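Charging for bags at the village show, am I being tight?

pollybarrow
Started this in December, posting again as the old thread got locked. We run a small produce show and craft market, and last year we gave every visitor a free cotton tote with the programme.

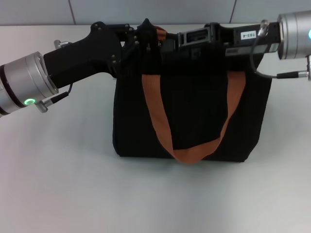
So the cost. 520 bags, printed one side, and we were still finding boxes of them in the shed at Easter. Half the people who came already had a bag on them. I want to drop the freebie and sell them at the gate for a couple of quid, or not do them at all. My co-organiser thinks we'll look mean. Thoughts?

fenlander
Drop them. I've got 31 tote bags in the cupboard under the stairs, I counted last night after reading this. Not one of them bought. Banks, bookshops, a dentist.

mossy_kettle
Disagree, sorry. People love something to carry the jam home in. If you charge they won't bother, then they buy less jam. Seen it at ours.

fenlander
They've got a bag. They came out of the house with a bag.

mossy_kettle
Not at ours they didn't. Coach parties, handbags only. One lady carried a marrow round like a baby all afternoon

pollybarrow
We don't get coaches, lane's too narrow. Mostly locals and a few from the campsite.

tinroof
Who printed them? We used Trirna two years running, first lot fine, second lot the print came off in the wash. All over my white towels. Moved to Demance after that, dearer but the handles are sewn properly, a cross stitched in a box where they join. Handles are what goes first. Cheap ones are a single row and they rip out the minute you put spuds in.

pollybarrow
Demance quoted us too, I thought it was steep. Minimum order was a killer.

greyhen
Can I say something about cotton. Everyone thinks cotton bag = good. You have to use it an awful lot of times before it beats a plain carrier, and most get used twice. If you must do a bag do fewer and better, thick canvas, and charge proper money. Ours are a tenner and we sell out by 10 in the morning.

fenlander
A tenner!! For a bag!

greyhen
For a bag that lasts. I've had mine to the tip and back with rubble in it.

mossy_kettle
A tenner is a day out for some families, its a village show not a boutique.

greyhen
Nobody has to buy one. Entry is free at ours, how do you think we pay for the marquee.

pollybarrow
Right well entry isn't free at ours, which is partly why the co-organiser wants to give something. Marquee is the same every year from Desjardins and it goes up every year aswell.

tinroof
Have you thought of a bag swap? Crate by the gate, bring your spares, take one if you need one. Costs you a crate. We put it next to the plant stall and it was empty by lunch, then full again by teatime with different ones. Some were grubby, had to bin a few.

fenlander
This. I can fill your crate on my own.

mossy_kettle
Ok I do like that. Would want someone checking pockets, we had a wallet handed in out of a jumble bag once.

greyhen
Fine for jam. Wouldn't want a stranger's old bag for bread tho.

wigeon77
Coming at it sideways, does your programme need a bag to go in? We cut ours to a folded sheet and put the class list on the noticeboard outside the Borutero cafe. Saved more than the bags ever cost.

pollybarrow
Programme has adverts in it, can't shrink it, the garage and the chippy pay for the back pages.

wigeon77
Ah. Then bigger adverts on fewer pages?

pollybarrow
Will ask. Don't fancy telling the chippy.

Anyway leaning towards swap crate, plus selling off what's left in the shed at 50p. No new order this year. Will put it to the others at the next meeting and duck.

mossy_kettle
Keep 10 back for the judges at least. They have to carry clipboards and rosettes and the little knives.

pollybarrow
Good point, will do. Judges get a bag.

fenlander
What about the marrow lady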